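How I stopped the draughts in my hallway doors

Our place in Clondgate has lovely internal doors and every one of them leaks cold air. I did the lot last July (yes, in the warm, very smug) and it took me one afternoon plus a lot of tea.

Start by finding the gaps. Hold a strip of tissue near the edges of the shut door and watch for a flutter. Mark those spots with pencil.
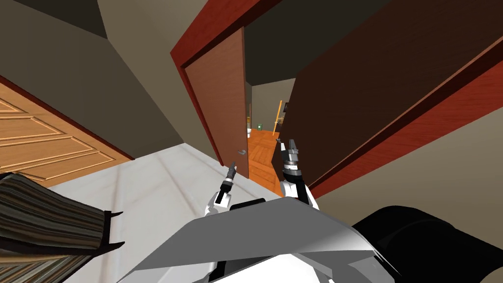

Siltska wrote in to say a damp hand works better than tissue, particularly down by the floor, and I've tried it since and have to agree.

Next, wipe the frame with warm soapy water and let it dry overnight. Foam tape hates dust! I cut mine to length before peeling, 106 cm for the awkward top bit over the double doors.
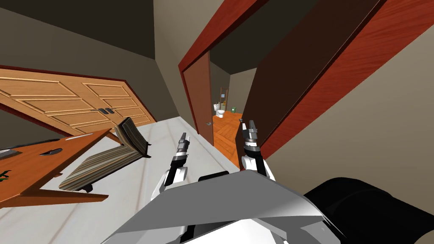 Press it on slowly, a hand's width at a time, and don't stretch it - stretched tape creeps back and leaves you a gap in the corner. Then shut the door gently. If you have to shove, the tape is too thick, so peel it off and go down a size. 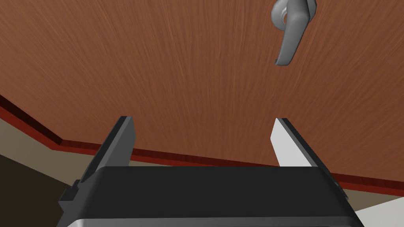 Handles and latches

A rattly latch lets air in too. Tighten the screws first, then bend the little tab on the strike plate out a touch with a flat screwdriver. Leave it 30 minutes with the heating on and try the tissue again.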